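How many simulated grasps before moving to the real hand?

Rohani Yusof
I'm collecting examples in simulation for a policy that picks up tipped mugs. So far I have 203 episodes, all driven by hand, all on the same marble counter. Most look like the one below. Should I add more mugs or more clutter first?

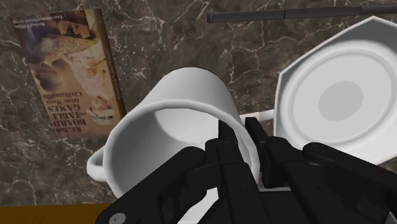
Mug on its side, with the book and plate left in as clutter.

The success rate in training is fine, but it drops when I move the plate.

Plostik
Clutter first. If it drops when the plate moves, it has learned the plate. Shuffle the objects and the counter texture at every reset, and vary the start pose of the hand. I'd want at least four counters. Keep the failed tries too, but label them.

Wieczorek
more data. we had 7 mugs and it was still bad

Flumedach
Agree with Plostik. Also check your handle angles. When I drove mine by hand I set the mug down nearly the same way every time and only noticed when I plotted it. Took me up to 2 hours to fix with a random yaw.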